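In Defense of the Big Open Bin

My household owns a drawer organizer with 16 compartments. It cost more than the things in it. It was made by a company called Roltden, it is bamboo, and it has been in the kitchen for two years. Of the 16 compartments, four hold what they were meant to hold. The others hold whatever was in somebody's hand when the drawer was open.

I have come to think the organizer was a mistake, and that most small-item storage sold today is a mistake of the same kind. For the small, mixed, unclassifiable stuff that every home and every workplace collects, the best container is a wide, shallow, open bin with one compartment and no lid. I'd like to make the case for it, including the parts where it falls short.

What we are storing

Start with the contents. The advice you read about tidying tends to assume that your belongings come in families. Batteries go with batteries. Pens go with pens. That works fine for batteries and pens. I have no complaint about a box of batteries.

The trouble is the rest. A cap that belongs to a bottle you may still own. A plastic tub with nothing in it that is too good to throw out. One hair clip. The little packet that came with the shelf. A piece of a toy, color known, toy unknown. These things have no family, and if you insist on giving each one a category you end up with 44 categories of one item each. At that point you have built a filing system for a pile.

I worked for several years in the returns room at Mavside, a housewares seller, and the same problem came up there every day. Clean returns in their original boxes were easy. They went back on the shelf by number. Then there was everything that arrived without a box, or without its other half. Management bought us a wall of small drawers for it, 100 of them, each with a label holder. Within a month most of the labels said "misc." One of them said "misc. 2."

My supervisor, Elsie Bickerstaff, had the drawers moved to the hallway and put a wide gray bin on the table in their place. Anything loose went in the bin. Twice a shift somebody stood over it and picked out what could be matched. The work got faster, and I did not have to open anything to know what was there.

Why a lid is a bad idea

A lid hides things. That is its whole job, and it does the job well. When guests are coming I understand the appeal.

But a hidden thing has to be remembered, and I don't remember small things. I doubt many people do. I have bought the same pack of picture hooks three times, and each pack was in a lidded box, in a different closet. If those hooks had been lying on the floor of an open bin I would have seen them every time I walked by looking for something else. Seeing a thing by accident is a form of storage. It costs nothing and it works better than a label.

Labels have a second problem, and it is that they are written once. The box says CORDS. It said CORDS when there were cords in it. My sister-in-law has a Drarkell tote in her garage marked XMAS that has held paint rollers since the January before last, and she knows this, and the label is still there. I don't blame her. Changing a label is a chore that nobody was ever thanked for.

Depth is the enemy

The open bin has to be shallow, or at least it has to be kept shallow. Most people get this wrong, and it is why open bins have a bad name.

Take a deep laundry-type basket and fill it with small stuff. You can see the top layer. Under it is a second layer you can see if you dig, and under that is a region you will visit when you move out. A deep bin filled to the top is a lidded box where the lid is made of your own belongings.

What you want is a floor. A flat bottom, wide, with one layer of objects on it and gaps between them. Sloping sides help too, since small things slide back down toward the middle and don't get wedged in a corner. When the layer starts to double up, the bin is full, even if the walls go up another foot. The walls are there to keep things from rolling off the table. Treat them as capacity and you are back to the basket.

I will admit this looks wasteful. People see a large bin with a few small things in it and want to put it to better use. I'd ask them to think of it as a tray with good walls.

The color of the bottom

A plain bottom matters more than I expected. Gray is good. It will get scuffed and it doesn't matter that it gets scuffed. On a gray floor a blue or orange thing can be found from across the table. You don't search for it. Your hand just goes there.

Clear plastic is another matter. Clear containers have been sold to us for years on the promise that we can see what is inside them, and this is true when they are lined up on a shelf with a light behind them. Lying on its side among other things, a clear container is mostly glare. You notice the shine and then work out the shape. Pale, see-through colors are nearly as bad, and anything thin and light-colored is easy to pass over when there are brighter things nearby.
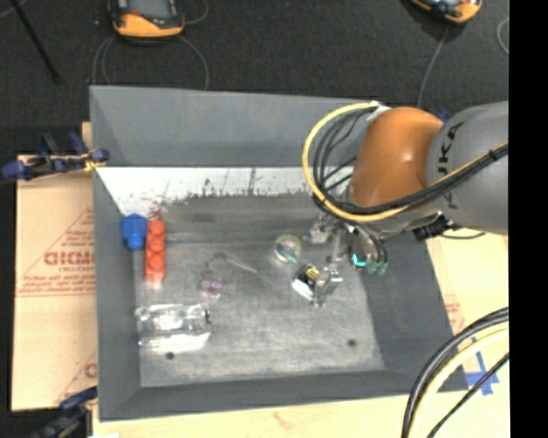
How I judge a bin

The strong blue and the red-orange get picked up first, every time. Then the little black and white package with its bit of yellow. The clear container takes a second look, and I could miss the pinkish item entirely. Even so, everything is lying there in one layer on a scratched gray bottom, and the whole lot can be checked in the time it takes to open two drawers. That is my test. Can I take in all of it without moving any of it? If yes, the storage is working. I don't care whether it looks nice.

The blue and the red-orange things are also close together, which brings me to the one rule I would add. Leave space between things when you can. Two objects that nearly touch are read as one object by a tired eye, and picking one up tends to drag the other along. At Mavside we gave the bin a light push with the flat of the hand at the end of each sort, just to spread it out. It took no skill and I still do it at home.

What can be said against it

A friend of mine, Yutong Lu, thinks all of this is an excuse. She keeps a very orderly apartment and her position is that a bin of loose things is a bin of decisions I have put off. Every item in it should be kept somewhere proper or thrown away.

She has a point, and I have tried it her way. I spent an afternoon deciding. I threw out a fair amount, which was good, and I found homes for some of the rest. By the end of the week there were new things in the bin. They come in with the mail and the groceries and the kids' coat pockets. You can decide faster or slower but the stuff keeps arriving, and in the meantime it has to be someplace. I would rather it be someplace I can see.

Her other objection is dust, and I have no answer to that. An open bin gets dusty. Wipe it out when you empty it.

There are also things that should never go in one. Blades, medicine, coin batteries, anything a small child could swallow if you have a small child. Anything expensive. Screws that belong to furniture you intend to put back together should be taped to the furniture. A bin is a poor place for paper, too – a single sheet covers half the floor and everything under it is gone.

And there is the question of looks. I know a gray bin on a counter will not be photographed for a magazine. The storage firm Russo sells a set of 200 matching clear boxes in graded sizes, and a pantry full of them is handsome. If you enjoy keeping that up, keep it up. I only object to the idea that the rest of us are failing at something when our boxes stop matching.

What I ended up doing

The bamboo organizer is still in the drawer. I was outvoted. But there is now a wide plastic bin on the bench by the back door, low enough that everyone in the family can see into it, and it gets everything that has no name. On most evenings I look it over when I lock up. Sometimes I take one thing out and put it where it goes – last night it was the cap to the dish soap.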